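Last updated 18th November

# Dyeing eggs with onion skins

Onion skins give a strong colour that doesn't rub off on your hands. The method below is the one Ritva Hämäläinen taught at the Famcombe craft evenings, with a few changes for smaller pans.

## What you need

- dry outer skins from 9 brown onions
- 890 ml cold water
- 2 tablespoons white vinegar
- 6 eggs, white if you can get them
- an old saucepan with a lid
- a sieve

Start saving skins a few weeks ahead. Keep them in a paper bag, as they go mouldy in plastic. Red onion skins work too, but the colour is darker and harder to predict, so keep the two sorts apart.

## Making the dye

1. Put the skins in the pan and pour over the water. Push them down with a spoon.
2. Bring to the boil, turn the heat down and simmer with the lid on for half an hour.
3. Strain into a jug and throw the skins away.
4. Leave until fully cold, then stir in the vinegar.

The dye looks much darker in the jug than it will on the shell.

## Dyeing the eggs

Wash the eggs in warm water with a drop of washing-up liquid. Any grease on the shell leaves a pale patch.

Lay them in the pan in one layer and pour the dye over. Bring slowly to a simmer and cook for ten minutes. Lift one out to check. For a yellow or light orange, stop there. For a deep rust brown, take the pan off the heat, let it cool, and leave it in the fridge overnight.

Dry the eggs on a wire rack and turn them once.

## Adding a pattern

Dots are the easiest place to start. Dip the blunt end of a pencil in food-safe paint and press it straight down on the shell. Do one half, let it dry, then do the other. Esko Hakala uses a cotton bud, which makes a softer edge.
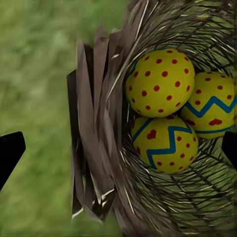 *Yellow eggs in a round nest-style basket, the top one with red dots.*

## Keeping them

Eggs you plan to eat should go in the fridge within two hours of cooking and be used within a week. Don't eat any that have cracked in the dye. For eggs you want to keep for years, blow them first and dye the empty shells in cold dye, held under with a saucer.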